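Ambridge back in the top division after extra-time win over Pasitz

Ambridge Rugby Club will play in the top division of the regional league next season after beating Pasitz 27-24 in the promotion playoff at Kindeo Park.

Full back Hazem Gaber kicked the winning penalty from 32 meters late in the second period of extra time. He had missed from almost the same spot shortly before the end of regular play, with the score tied.

"I hit the first one badly and I knew it as soon as it left my foot," Gaber said. "The second one I just wanted to get through the ball. The wind had dropped a bit by then."

Pasitz, who finished above Ambridge in the regular season and won both league meetings, took an early lead with a converted try from a driving lineout. Ambridge answered through center Ayodele Wike, who picked up a loose pass near halfway and outran the cover. Gaber added the extra points and a penalty to make it 10-7.

The home side went back in front before the break with a second try from close range, and led 14-10 at halftime.

Ambridge lost their captain to a shoulder injury early in the second half and were down to 14 players for 10 minutes after a yellow card for repeated offenses at the ruck. Pasitz scored once during that spell to go up 21-10, but the visitors came back with tries from both props. Gaber converted the first and missed the second from the touchline, leaving Ambridge ahead 22-21.

A Pasitz penalty made it 24-22, and that looked like being enough until a wheel of the scrum deep in the home half gave Ambridge possession. They worked the ball wide but were stopped short, and had to settle for a drop goal attempt that fell under the bar.

The league's scoring sheet at first listed the match as a 24-22 home win. It was corrected the same evening to show the two points Ambridge were given on review when the second prop's conversion was ruled to have crossed inside the post, which tied the match at 24-24 and sent it to extra time.

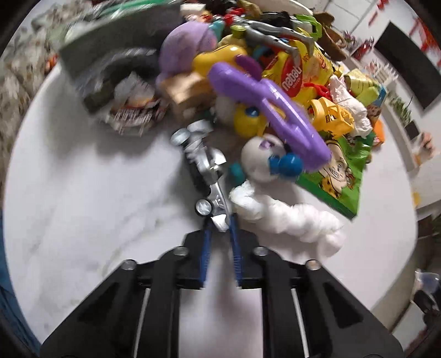

The crowd was given as just over 3000, the largest at Kindeo Park since the ground's east stand was rebuilt. Gates were closed 20 minutes before kickoff and the parking lot on Abdelaziz Street was full by 1 p.m.

Wike, who made his 101st appearance for Ambridge, said he had not decided whether to play on next season. He has a year left on his registration but has had two knee operations since joining the club.

"I'll take the summer and see how the knee is," he said. "It would be a shame to miss it after all this."

Pasitz stay in the second division for a third straight year. Their coaching staff left without speaking to reporters, but the club said in a short statement that it accepted the review decision and would not appeal.

The new season starts in September. Ambridge are expected to open at home, with the fixture list due out next month. Season tickets will go on sale at the clubhouse once the dates are confirmed.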